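Hundby three-seat sofa, reviewed after one winter and one summer

I bought the Hundby sofa in the grey-brown cloth, and I promised the people in the building forum that I would write down my opinion when I had used it long enough. English is my third language, so please be patient with my sentences. I will try to be exact.

First, the price. I paid $1,362 with delivery to the door of the apartment, and the old sofa was taken away for no extra money. In the store they wanted to sell me also a fabric protection plan. I said no, and I am still content with this answer.

I looked at two other sofas before. The Dristel was cheaper and the colour was nicer, but the seat is very low. My mother visits often, and she could not get up from it without holding my arm. The Siliņa was the most comfortable of all, I must admit, but it comes in one piece and our stairwell has a turn between the first and the second floor which has already defeated a wardrobe. So I measured the turn with a tape and a cardboard box, and the Hundby was the one that could pass.

Delivery and assembly

It came on a Friday in two cartons. The men carried them up and left, and the assembly was for me. The instructions say 15 minutes. I needed most of the evening, but a part of this was my own mistake, as I put the left foot bracket on the right side and had to take everything out again. The bolts are good quality and they go in straight. The key which comes in the bag is soft metal and the corners went round before I was finished. Use your own key if you have one.

My neighbour Nhung Đặng helped me to push the two halves together. You need a second person for this step, even if the paper shows only one smiling man. The halves must click, and there is a metal tongue that you cannot see while you push. We tried four times. When it finally clicked we both sat down immediately, with the plastic still on the cushions, and drank tea.

Sitting

The seat was hard in the first month. I wrote to the store about it and they answered politely that the foam must "settle". I did not believe them, but they were right, it became softer by the time the snow was gone. Now I would call it medium firm. A heavy person will maybe like it from the first day.

The depth of the seat is good for reading and a little too deep for eating. If I sit with my back against the backrest, my feet only just touch the floor (I am not tall). For watching a long film I put a small cushion behind me. For sleeping after lunch it is excellent, and I have tested this part more carefully than the others. 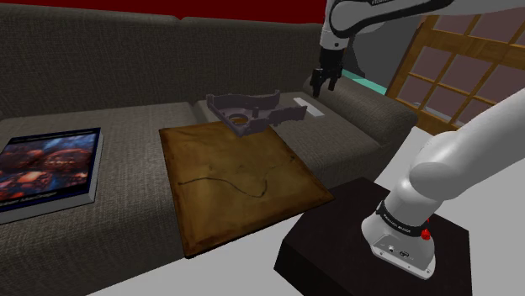 Page last changed: September, 10 p.m. (added the part about cleaning)

I want to say something about the armrest, as this was the question I got most often in the forum. It is padded and round, so you can lay your head on it without a pillow. But a cup will not stand safely on it. I have seen people put a wooden tray over the arm of such a sofa, and I bought one too, and it slides. A small side table is the better solution. Mine came from a neighbour who was moving to Halifax and it is exactly the right height.

The cloth

It is a coarse weave. With bare legs in summer you feel it, and after an hour you have the pattern on your skin. It does not hurt, but my daughter complains and sits on a sheet. In winter there is no problem at all. The colour is practical. Dust and crumbs do not show very much, and it goes with the walls in my living room, which I painted dark red against the advice of everyone in the family.

There is no pilling until now on the seats. On the back, near the place where the cat likes to turn around, a few threads were pulled up. I cut them with nail scissors, very close, and I did not pull. You have to look for the place to find it.

Cleaning

I waited with this part until I had a real accident, and in August it came: black coffee with milk, half a mug, on the right seat. The label says no machine washing and only a damp cloth. I pressed paper towels on it first and did not rub. Then I used Prurar upholstery foam, which I had in the cupboard from the old sofa. I left it for 10 minutes and wiped it with cold water. The spot was gone the next morning, but a pale ring stayed where the water had stopped. I had to wet the whole cushion evenly and dry it with the window open, and after this the ring was gone too.

So my advice is to clean the whole cushion from the start, from seam to seam. The covers cannot be removed, and for me this is the biggest weakness of the Hundby. The Dristel has zippers. I did not think about zippers in the store.

For vacuuming, take the small head with no brush. The brush opens the weave a little and then it catches more hair.

Noise and small things

One of the middle feet made a clicking sound when somebody sat down quickly. Arnulfo Rivadeneyra from the second floor, who repairs chairs for half of our street, came up and put a felt pad under it and tightened the bolt again. It is quiet since then. He also told me to tighten all the bolts every year, and I have marked it in the kitchen calendar.

The warranty is 2 years on the cloth and longer on the wood inside. I have not needed it, so I can't tell you if they are friendly when you call.

There is a gap between the two seats which swallows things. I have lost a pencil, a hair clip and the remote control there, and the remote had to be taken out with a spatula from the kitchen.

Would I buy it again? For this apartment and this stairwell, yes, and in the same colour. If you live in a house with a wide door, go and sit on the Siliņa first, and ask them if the covers come off.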